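Chapter 4
Fabrics and Folding

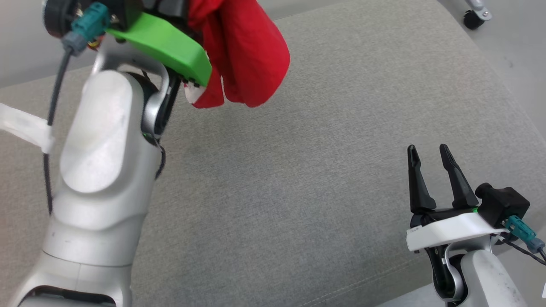 Figure 4.1 A red cloth held up by its top, with the fabric hanging in soft folds.

Cloth is one of the few things in a house that has no shape of its own. A plate stays a plate however it is picked up. A dish towel takes its shape from the place where it is held, from its own weight and from the way it was last put down. Most of the work of caring for linens comes from this, and so does most of the wasted time.

Look again at Figure 4.1. The creases are darker than the rest, and the lower hem falls in two rounded lobes. From this view alone it would be hard to say how large the cloth is, or whether it is square. A person about to fold it has the same problem. Before anything can be folded, its edges and corners have to be found.

In this chapter you will learn how woven and knitted fabrics behave when they are lifted, how to find the corners of a piece quickly, and how to choose a fold that suits the shelf or drawer where the piece will be kept. Sections 4.1 and 4.2 deal with the fabrics. The rest of the chapter is practical, and you will need a clear table and several pieces of household cloth.

Why folding is taught

The linen room at the Flandstead training hotel holds 3,874 pieces when full, from bath sheets down to napkins. Until a few years ago each floor folded in its own way. Towels came back from one floor in thirds and from another in quarters, and the stacks leaned. The hotel then wrote a single folding sheet, which is reprinted at the end of this chapter. It covers 13 items. Your own home will need fewer, but the method is the same - decide on one fold for each kind of item and keep to it.

Drape and grain

The way a fabric hangs under its own weight is called its drape. A thin, loosely woven cotton drapes closely and forms many small folds. A stiff canvas forms a few wide ones, or none. Drape depends on the fiber, the thickness of the yarn, the weave or knit, and any finish put on the cloth.

Woven fabric also has a grain, the direction in which its yarns run. Held along the grain, a cloth hangs fairly straight. Held by a corner, it hangs on the bias and may stretch a little. Knitted fabrics stretch more, and a heavy knit left hanging from one point can lose its shape.

Key terms
bias: the diagonal direction across a woven fabric
drape: the way a fabric hangs under its own weight
grain: the direction of the yarns in a woven fabric
hem: an edge that has been turned under and stitched

Before you begin

Take one dish towel or cleaning cloth and drop it on the table. Pick it up at any point with one hand and let it hang. Note how many corners you can see. Now slide your free hand along a hem until you reach a corner, hold it, and follow the edge to the next one. Repeat with a knitted item, such as a T-shirt, and write down what was different. Keep your notes for Section 4.3.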